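Rivum Debate Kit — Faith, Free Speech & the Public Square

For discussion groups, senior classes, libraries, the odd brave book club. Everything in one box. Just add chairs.

What you get:
45 topic cards (blasphemy law, satire, religious schools, hate speech, who gets a platform)
15 short readings, two sides each, sometimes three
Moderator's booklet, spiral bound, lies flat
Score sheets — optional, plenty of groups bin them
Sand timer, 15 minutes

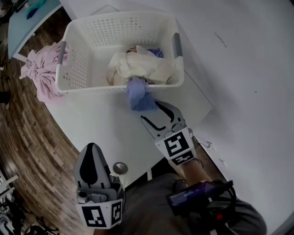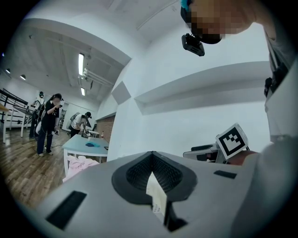
Readings are pitched at age 16 and up. No cartoons reproduced, no graphic material. Some cards are blunt, that's the point of them. Moderators should read the whole deck before the first session and pull anything that won't suit there group.

New in this edition: the Skavo cards on comedians and religion, plus a rewritten section on apostasy. Old section was too long. Spelling is Australian thoughout, finally.

Sepúlveda edition (Spanish readings, same cards) back in stock in July.

Item no. 1179
Box is recycled board, fits a standard bookshelf. Replacement cards sold singly, email us the card number.

Schools — purchase orders fine, put the item number on it. Bavomeck handles orders for New Zealand, please go to them direct. Returns OK if the deck is still sealed.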